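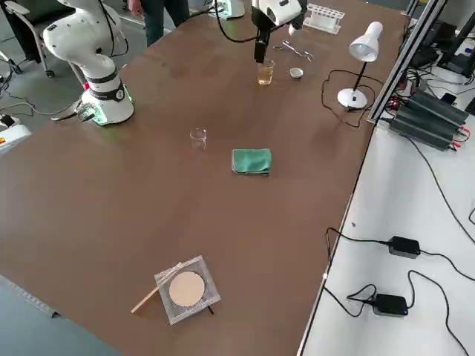 4.2 Bench cell and division of labor

Figure 3. Two views of the bench cell at the Penry site: side view (top) and view from the head of the cell (bottom). Two arms share one brown tabletop, with the beaker of amber liquid between the grippers in the lower view.

The Penry laboratory prepares liquid samples for the Nesetti product line. Before the change, a technician handled each sample from receipt to logged reading. Under the present arrangement, the Lerix controller runs both arms through the handling sequence, and the technician loads glassware, checks labels and signs off the result in Jultix, the site's record system. Tools used by hand, such as the tweezers, stay on the table beside the beaker, and staff can reach the work surface from any open side.

We logged 624 samples over 29 working days in February. Each stop was coded by cause and by the person who cleared it. Of the stops that needed a technician, most involved the placement of glassware. A beaker set down slightly off its mark was enough to halt the approach of the gripper. Staff responded by settling on a fixed order for laying out the bench, which was later added to the written procedure.
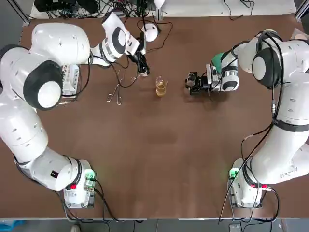
The order of layout matters more with two arms than with one. Both grippers work over the same small area, and an object left between them restricts the paths open to each. Technicians reported that they now plan the bench before the run, where they used to move items as the work went on. They also reported longer periods of watching, broken by short calls to act. In the first week, 2 technicians were assigned to each shift at the cell; from the second week one was assigned, with the other moved to record checks.

This shift in duties was not matched by a change in job grade. Site training still covers manual handling in full, and recovery from a stop is learned from coworkers. We reviewed 100 stop entries in Jultix and found that the free-text notes often described a recovery step missing from the procedure. Section 5 examines these notes in more detail.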